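Bollstead library stretches its evening hours through August

BOLLSTEAD. Readers who like to browse after supper will be glad to hear that the Echeverría Street library is keeping its doors open until 9 in the evening for the whole of August, a full two hours later than usual, and that the little reading garden at the back (the one with the fig tree and the wobbly green bench) will stay open right along with it.

Branch manager Pilar Benítez said the idea came from the sign-up sheet at the front desk, where 310 people put their names down in favor of later closing. "I thought we might get a page or two," she said, laughing. "Then we had to go and find more paper, and after that a second clipboard!"

The longer evenings leave room for a few things that had been squeezed out over the spring. Fidel Domínguez is bringing back his story hour for grown-ups, which starts at 7:30 and tends to wander happily past its finishing time, and the seed swap has moved in from the hallway to the big table by the windows. Shalini Bajpai's beginners' knitting circle has space for 10 more, and she has needles to lend to anyone who turns up without.

There is a new shelf, too, just past the large-print novels, with 44 books on everyday technology, from fixing a bicycle light to learning what goes on inside a desktop computer.

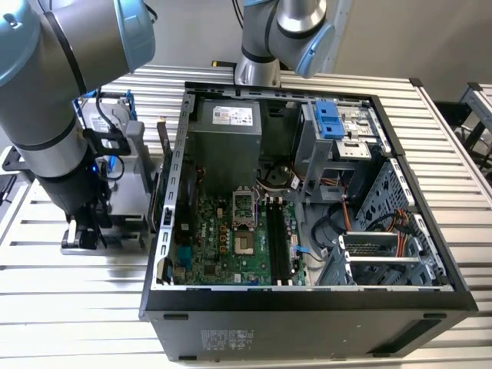
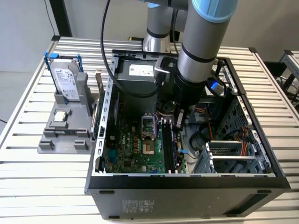 Desktop towers, opened up and lying on their sides.
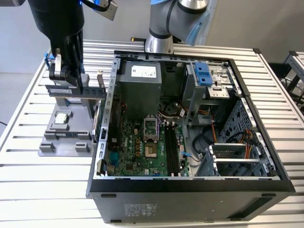
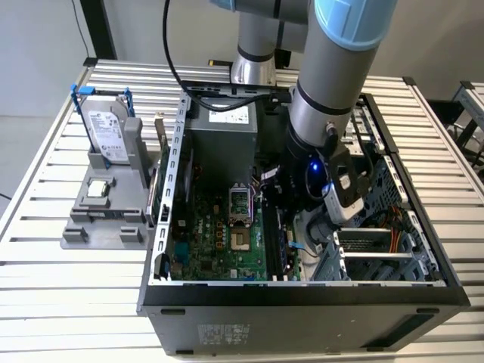 Borrowing works the same way in the evening as it does during the day, and the book drop on the Manetti Lane side is open at all hours. The children's room still closes at 6, though families are welcome to carry their picture books out to the garden and stay as long as the light holds.

Teresa Mac Suibhne, who has been coming to the branch since her own children were small, was among the first through the door on the opening night of the new hours. She went home with two mysteries and a packet of runner beans, and plans to be back for the story hour.

Anyone wanting a place in the knitting circle can leave a name at the front desk.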